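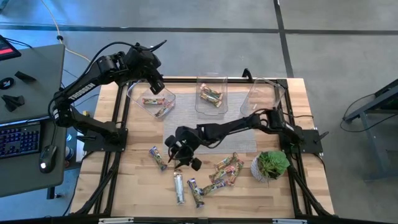 How many practice runs should a beginner team record before training a sorting policy for a school competition?

Start with 200 clean runs of one single task, train on those, and only then decide if you need more. Most first-year teams I've seen get further with a small tidy set than with a giant messy one.

Posted by Marcelino Honorato
Okay, so a bit more background. I'm in my second semester in our robotics club and we've signed up for the Skato challenge, the one where a two-arm setup has to sort packaged food into bins. My teammates want 1,000 recordings before we train anything. We only get the lab in the evenings and the entry form closes 24th December, so I'm kind of panicking! Is 1,000 overkill? And do we mix all the snacks together from the start or do one kind at a time?

Henrike Schmieder
I coached a team through this last year (we came in fourth, don't get too excited). We ended up with 1,032 recordings and I'd say the first half was junk. Three different people were driving the arms and each had their own way of coming in for the grab, so the policy learned a sort of nervous wobble over every bar and then picked the wrong one. Once we agreed on one approach (come in from above, close, lift, pause, go to the bin) it settled down a lot.

Mix the snacks from the start, but move them between runs. Turn them, push two together, let one lean on another. If you always lay them out in a nice row, the thing falls apart the minute a judge dumps them on the table. Oh, and write down which runs were bad right when they happen. You will not remember in the morning.

Nivaldo Mendonça
more data is always better, just do the 1,000

Alcides Damasceno
Kind of disagree with Nivaldo, sorry! We did it in November with around 200 and it was fine for single bars. Piles were a different story, the gripper kept dragging the neighbor along. We went back and recorded only piles for two evenings and that helped more than anything else we tried. Also check your lighting, shiny wrappers look totally different once the sun goes down and you switch the lamps on. What's your control rate, by the way? Ours was too low for weeks before anyone noticed.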